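How to Stack Mixed Plastic Plates and Small Dishes on a Serving Board

Contents: Before you start / Sorting / Building the stack / Placing the small dishes / Clearing the board again

This page covers matte plastic plates and translucent small dishes of the kind sold for picnics and children's tables. The method also works for enamel and melamine. It does not apply to stoneware or glass, which need a liner between pieces.

Before you start

You need a flat table, a board or low tray large enough for two items side by side, and a dry cloth. Wipe the board before anything is placed on it. Grit under the bottom plate scratches both surfaces and makes the stack rock.

Put the board in the middle of the table and spread the dishes around it. Leave a hand's width between neighbors where the table allows it.
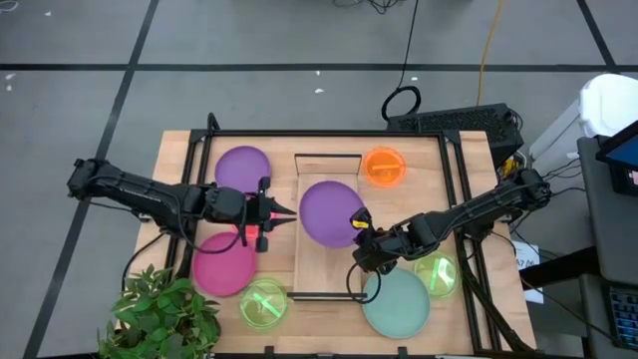

Plates and small dishes spread out, one purple plate on the tray.

Sorting

1. Separate the opaque plates from the translucent dishes. The two types usually have different rim profiles and should not share a stack.

2. Compare diameters. Hold two plates base to base and check that the edges meet. Plates that look identical on the table can differ by enough to matter. Older Cakier plates, for example, have a slightly wider rim than the current ones.

3. Turn each plate over and check the foot ring. A plate with a warped ring goes on top of the stack or gets set aside.

4. Leave any sticks, spoons or other flat pieces in the small dishes for now. They are dealt with last.

Building the stack

5. Set the darkest plate on one half of the board, far enough in that its rim does not overhang. Color order has no effect on stability, but a fixed order makes a missing plate easy to spot. Themba Modise, who wrote the first version of this page for the Jakcombe kitchen handbook, used dark to light from the bottom up, and the order has been kept.

6. Lower each following plate straight down. Do not slide it across the one below – sliding dulls a matte finish and shifts the plates already in place.

7. After each plate, look at the stack from the side at table height. The colored rims should show as even bands. A band that narrows on one side means a plate is seated off center. Lift it, turn it a quarter turn and set it down again.

8. Stop at 6 plates. A taller stack of this type can be moved, but it has to be held from below with both hands.

Placing the small dishes

9. Put one small dish on the free half of the board. Keep it clear of the rims of the stack so that the stack can be lifted without touching it.

10. Move the flat sticks into that dish. Lay them low enough that they cannot roll or tip over the rim. Crossing two sticks is acceptable; three or more should lie parallel.

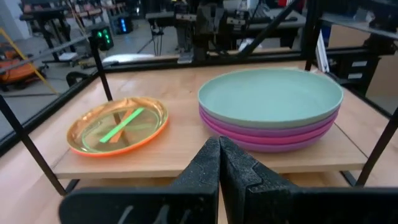 Clearing the board again

The board is unloaded in the reverse order. Take the small dish off first, then the plates from the top down. Give each plate its own place on the table, with the large ones toward the outside and the small dishes where they can be reached without passing over a plate.

Lift by the rim at two opposite points. A plate with a shallow rim is harder to grip when it lies flat on the table, so press lightly on one edge or pull it slightly over the table edge before lifting. Translucent plates are also easy to misjudge on a light wooden surface, where the grain shows through the base and the rim is the only clear outline.
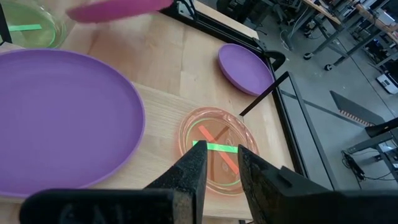
Work from the rim and ignore the base when setting the distance for the next plate. If the table is made of joined boards, keep foot ring edges off the seam where possible. A raised seam is enough to tilt a light plate.

Plates going back into a cupboard can be restacked by diameter only. For open shelving such as the Sjöberg wall rack, keep the dark-to-light order and store the small dishes on a separate level, no more than 4 deep.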